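Small jobs to do before you show your flat to a buyer or a new tenant
Posted by Zsófia Szekeres on 22 December 2025

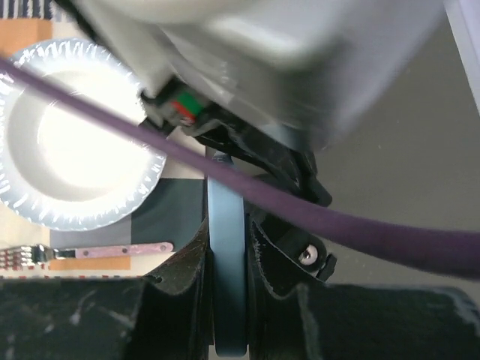
How long before the first viewing should I start preparing the flat?
Start 12 days before, if you have the choice. Paint and filler need time to dry and the smell needs time to go out, and you will also have your normal work and meals in this period. If you have only a weekend, do the entrance, the bathroom and the windows, in this order, and leave the rest.

I have sold two flats and rented out a third one, and I did all the preparation myself. The tips below are those which I wrote in my notebook and used again the next time.

The front door
People stand in front of your door while the agent looks for the key, so they look at it for longer than at most of your rooms. Wash it with warm water and a little washing-up liquid, also along the top edge. If the handle is loose, there is usually one small screw on the inside part. Tighten it a quarter turn, try the handle, then a bit more if necessary. A key that goes in with difficulty needs dry graphite. Oil works well for a month and after that it collects dust inside the lock.

Small holes in the wall
Take out all nails and plugs where you don't plan to hang something again. Press the filler in with a flexible knife, let it stand a little above the wall, and sand it flat the next day. For small holes I use Droltex filler from the tube, but for anything wider than a finger I mix the powder kind, as the tube kind sinks and you must do it twice.

The painting is the difficult part. One white is not the same as another white. If you don't have the old tin, paint the whole wall from corner to corner. A fresh spot in the middle of an old wall can be seen from the door, especially in the afternoon when the light comes from the side.

Limescale in the bathroom
Put kitchen paper around the foot of the tap, pour white vinegar on it and leave it for half an hour. Rinse very well. Don't do this on marble or on any other natural stone, and be careful with brass-coloured taps, where I would first try on a place at the back.

For the shower head, fill a freezer bag with vinegar and fix it with a rubber band so that the head is under the liquid. One night is enough for a metal head. Plastic ones I take off after two hours.

Silicone
Old black silicone can't be cleaned, I have tried everything. Cut it out with a sharp blade, remove the rest with a scraper, and wipe the joint with spirit. Fill the bath with water before you put in the new silicone, and keep it full until the next day. The weight opens the joint a little and the new silicone will not tear later, when somebody has a bath. I bought a Grirport scraper for this with a plastic blade, and it didn't scratch the enamel.

Smells
You don't smell your own home any more, so ask a friend to come in and tell you the truth. The usual places are the bin cupboard, the drain in the shower and the filter above the cooker. The metal filter can go in a sink with very hot water and washing soda for an hour. Charcoal filters can't be washed in most models and you need to buy a new one.

I don't like scented candles at a viewing. My first agent said that buyers then ask themselves what is behind the smell, and two of them really asked me.

Windows
Wash them on a cloudy day. In sunshine the water dries too quickly and leaves lines. I wipe the inside from left to right and the outside from top to bottom, then if there is a line I know on which side it is. Don't forget the rubber seals – a little talcum powder on them in winter and they stop sticking.

Doors that squeak or rub
A squeak goes away if you lift the door a few millimetres and put a drop of oil on the pin of the hinge. When a door rubs on the floor, look at the hinges first and take the plane only if all the screws are tight. In August my bedroom door was rubbing every day and by October it was free again, so wood which you take off in summer you may miss in winter.

Light bulbs
Use the same colour of light in one room. I had a cold white bulb and two warm ones in the living room for years and I saw it only in the agent's photographs. If the ceiling lamp is weak, look on the label inside the shade to see how strong a bulb it allows. Mine gives 1,000 lumens now and the hallway looks wider.

Cupboards
They will open them. Take out one third of the things and put them in boxes in the cellar, or with your family. I used folding boxes from Clisow, 18 of them, and afterwards I moved house with the same boxes.

Papers
Put together in one folder the energy certificate, the last bills for heating and water, the boiler service book and the rules of the house. Buyers like to see real numbers. I also put in the receipt for the new kitchen tap, and at the second flat the buyer took a photo of it.

On the morning of the viewing
Open all windows for ten minutes, then close them and put the heating back. Dry the sink and the taps with a cloth. Close the toilet lid. Take the laundry off the dryer even if it is still a little damp – a bag in the car will do for an hour. Switch on the lamps in the rooms to the north and leave the inside doors open, with a folded piece of felt under those which close by themselves.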